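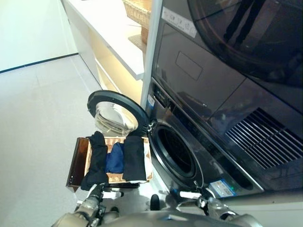 Washing at Home: Where Does the Water Go?
Student project report, Gerardo Ruggiero
16 Apr 2018

I picked laundry for my project because our town, Drerkavbridge, had a dry summer last July and everyone was told to save water. People talked about lawns and car washing. I wanted to know about clothes!

What I did

I gave a paper survey to households on two streets, Olmedo and Tirnness, and got 24 back. Each household wrote down every load for two weeks, plus how full the machine was and which setting they used. Then I read our own water meter before and after each wash at home (with everything else in the house turned off, which my sister did not love).

What I found

The households did 240 loads between them, so ten each on average. I expected big families to be way ahead, but the busiest house had only three people, and two of them play soccer. Towels were a huge surprise. Several families wash them after one use, and those loads were often only half full.

On our machine a half load used nearly as much water as a full one. I repeated that test four times because I thought I had misread the meter. Older machines may be worse, but I only had ours to measure.

The best part was the follow-up. Six families agreed to wait for full loads for another two weeks, and five of them cut their number of washes. One dad started hanging towels on the porch rail and says he is never going back.

Problems

Some people forgot to fill in the sheet and guessed later. "Full" also meant different things to different people, so next time I would have them weigh the clothes. I would love to run it again in July, when there are swim towels everywhere.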